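Robotics Workshop Practice
Handout 8: Setting Up and Looking After a Two-Arm Garment Folding Cell

Prepared by Taras Hnatiuk for students of the Gridholm practical stream

Purpose

This handout covers the preparation, daily care and minor repair of the two-arm folding cell. It should be read before the first supervised session and brought to the bench. Students are expected to know the stopping procedure by heart.

Two arms at a shared table, with garments in the work area 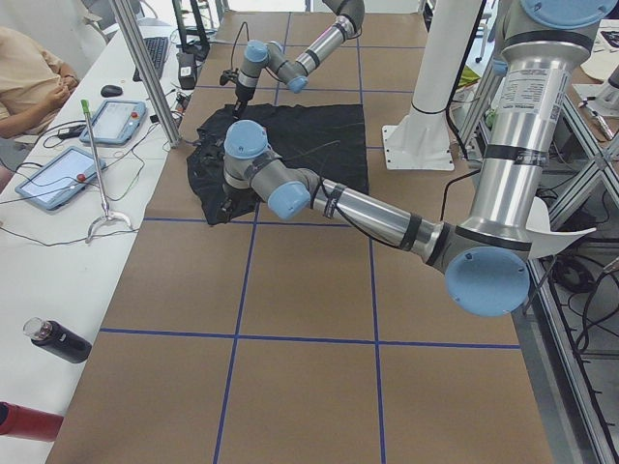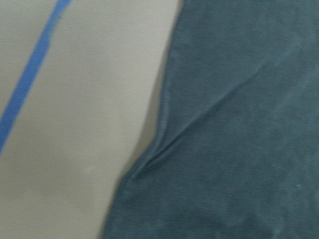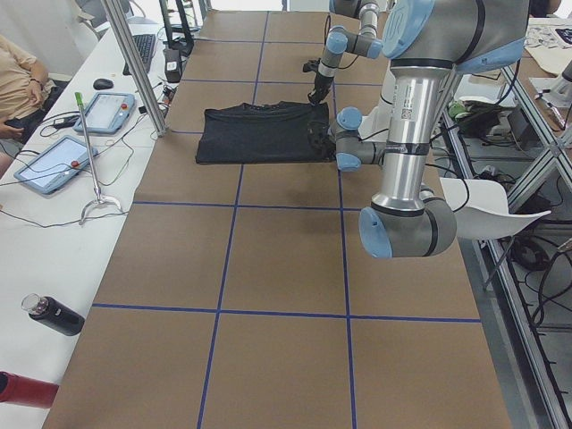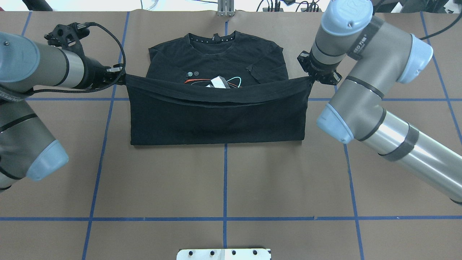

1. Before power is applied

Walk the full length of the table and look at the covering. Torn or lifted paper must be replaced, as a gripper closing near the surface will catch a loose edge. Tape lines are to be laid straight and pressed down along their whole length. Where a line has been patched, remove both pieces and lay a single new strip.

Check that each arm's base bolts are tight and that the cables leave the wrist with enough slack for a full turn of the last joint. Cable ties are inspected at the start of every session and replaced as needed. Do not use tape as a permanent repair on a damaged cable sheath; tag the cable and report it.

2. Starting the arms

Each arm has its own teach pendant. Start one arm, wait until it reports ready, and only then start the other. Test both emergency stops before any motion is allowed. A stop that needs a second press is treated as a fault, and the cell stays out of service until it has been checked.

For the first 30 minutes after start-up, run at 24 per cent of full speed. The limit may be raised to 60 per cent with the supervisor's agreement.

3. Gripper care

Cloth leaves lint on the fingertips and in the slide behind them. Clean both with a dry brush every 60 cycles. Solvents are not permitted on the finger pads. When pads are worn, replace them as a pair and record the change in the Nirkano log under the arm's own heading.

After any pad change, the closing height must be set again. Lower the open gripper at slow speed until the tips just meet a test cloth, raise it by the amount given on the set-up card, and save the position. Repeat for the other arm. Students should not copy a height from one arm to the other, even if the grippers are of the same pattern.

4. Wrist cameras

Wipe the lens with a clean, lint-free cloth. If the view remains soft after cleaning, check the mounting screws before changing the focus. Dark garments need even light, and the overhead lamps should be on for 8 minutes before exposure is set.

5. Common faults

Fabric slips during the lift: check the pads for lint, then the closing force.

One corner rises first: the arms are out of step. Run the timing routine described in the Hämäläinen notes, section on paired moves.

Arm halts near the table with a force warning: the closing height is too low, or the covering has bunched beneath it.

6. Shutting down

Return both arms to the rest position, open the grippers, and power down from the pendants. Pendants are left on the side table with their cables clear of the work surface. Complete the log before leaving.

Questions about the assessment task should be sent to Teodoro Maglaya. The February session will cover replacement of the wrist cable, and students should read the Flekinholm maintenance guide in advance.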